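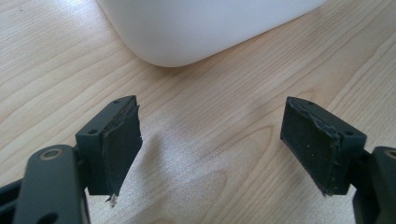 Vandport – Nosau

Nosau is the second album from Vandport, the duo of Johanna Riedl (voice, hammered dulcimer) and Ásdís Kjærgaard (cello, harmonium). Their first record was mostly traditional tunes played straight. The new one is all their own material except for one track, and it's a stronger set.

It opens with "Bondia," a slow waltz that begins on harmonium alone. The cello comes in very low in the second verse and stays there. Riedl sings close to the microphone and you can hear her breathe between lines, which some listeners will like more than I did. The dulcimer doesn't show up until the end of the track, and then it takes over completely.

The middle of the album is where the two of them stretch out. "Wattanapong" runs on a single repeated figure that the cello keeps pulling out of shape. I played it four times in a row the first evening. "459" is named for a bus route and has the only drums on the record, a frame drum with a loose, dry sound. It's over too quickly.

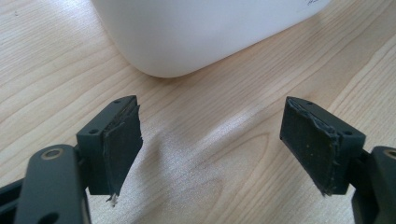 The one cover, a Swedish polska, is fine but sits oddly between two quiet songs. I would have put it near the start. The last track has the opposite problem – it fades out just as Kjærgaard starts a second cello line that I wanted to hear more of.

Sound quality is good throughout. The harmonium's bellows creak now and then and they've left that in. On headphones the voice is a bit forward in the mix, less so on speakers. The booklet has lyrics in English and German, set in very small gray type, with the tunings listed on the back page for anyone who wants to play along.

At 60 minutes it could lose a song, and I'd pick "Harbor Steps," which goes over ground "Bondia" already covered. The rest holds up. I heard them play most of these pieces in November in a small hall with no amplification, and the versions here are close to what they did that night, only slower.

Rating: 4 out of 5

4 comments | Share

Contact | Copyright, all reviews property of their authors | Back to top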